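Seltville Parts Organizer
Section 6: Sorting and Storing Hardware

Use this section once the dividers are in place (see Section 5). Work on a flat surface with enough room behind the tray for the lid to tilt all the way back.

Before you start

Wipe the inside of the tray with a dry cloth. Empty any mixed hardware into a separate bowl first. Sorting straight from a bag tends to drop small nuts behind the dividers.

Filling the compartments

1. Set the organizer down with the front lip facing you.
2. Press the latch and lift the lid until it rests on its hinge stop.
3. Put the bolts in the middle compartments. They are the heaviest items, and the tray carries best with the weight there.
4. Lay long bolts on their sides. A bolt left standing can keep the lid from closing.
5. Put loose screws and nuts in a front compartment, where they are easy to pick out. 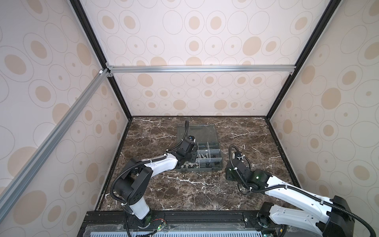
6. Keep odd parts such as spacers, caps and plugs in compartments of their own. If a part is too tall to clear the lid, turn it on its side or move a divider to make room.
7. Run a finger along the top of each divider. Push down any that have lifted.
8. Lower the lid slowly and press over the latch until it clicks.

Note: The lid is clear, so labels can go on the inside. Use removable ones. Permanent labels leave a film that is hard to clean off.

Caution: Do not carry the organizer by the lid. The hinge is made to hold the lid only — not a full tray.

Caution: Do not load the tray beyond 2000 g.

Replacement dividers are sold by Modport in packs of 32.

Revised 2022-08-27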